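Category: Program Updates / Equipment Planning

Kitchen Manipulation Project: Spring Progress Report and Equipment Plan

The work this period was meant to answer one question before any purchase order goes out: what do we need to buy to put a single arm in the teaching kitchen at Rutherford, and what can wait. We have stayed in simulation for all of it, as agreed in February. No hardware money has been spent. The only charges against the grant are staff hours and the Cluvon software license, which covers two seats.

The kitchen setup is now complete enough to plan from. It has the counter, the appliances along the back and a mix of kettles, bottles and cans to reach for. We kept the counter crowded in places so that reach and clearance problems would show up now, while they cost nothing to fix.

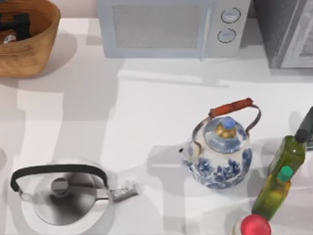 Reach is the item that affects the budget most. We compared two arms from Javano, the standard model and the long-reach model. The long-reach arm costs more and needs a heavier mount, and the counter at Rutherford would have to be reinforced to hold it. In our layouts the standard arm gets to the front two-thirds of the counter without trouble. It has difficulty at the back corners, next to the appliances. Moving the base 26 centimeters toward the wall fixes most of this. We recommend the standard arm and have priced the plan on it.

Grippers are the second item. The quote from Maltum is for two-finger parallel grippers with replaceable tips. Tips are the part that wears out, so we want a full set of spares in the first order. Buying them later means a second shipping charge and a wait of 30 days. We would also like one set of narrow tips for small handles and caps.

Cameras took more time than we had planned. An overhead camera is enough for finding objects, but it is a poor guide in the last few inches before contact. A camera at the wrist does better there, and it has its own problem: when the arm is close in, it gets a very limited view, and shadows and surface patterns take up much of what it sees.

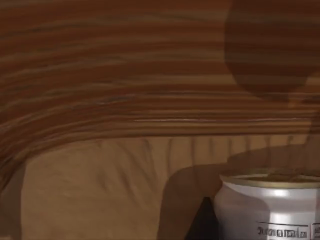
For that reason the plan now carries two cameras, one overhead and one at the wrist. The original budget had one. The extra camera is paid for by dropping the second tripod and the long cable run, neither of which we need with the base in its new position. The total for the camera line does not change.

We also looked at lighting. A diffuse panel over the counter is in the plan as an optional item. We ask that it be left there until the arm is installed and we can see how the room's own lights behave in the afternoon.

The task list for the first phase has been cut to 80 trials per task, down from the number in the proposal. This keeps the work inside the staff hours we have and still gives enough runs to compare the two tip shapes.
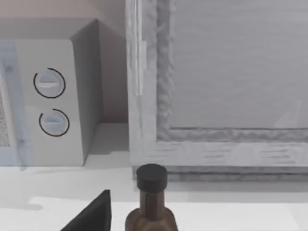
Appliance controls are the part of the task list we are least sure how to budget. Turning a control takes a different grip from picking something up, and it puts a sideways load on the fingers that the standard tips may not handle well. The microwave has two round dials, one above the other, each with a raised grip bar across the middle, and that bar is what the fingers would have to close on. A capped bottle standing on the counter nearby also limits the directions the arm can come in from. We have held back a small amount for custom tips and will ask to release it only if the narrow set fails.

Next steps

Confirm the mount drawing with the facilities office at Rutherford.
Get a written quote from Javano for the standard arm, including the service plan.
Place the Maltum order for grippers and spare tips once the arm quote is approved.
Renew the Cluvon license for the same number of seats.

We need a decision on the arm before the others can move. The Javano price is open until the end of next month, and the purchasing office closes its weekly batch on Thursday.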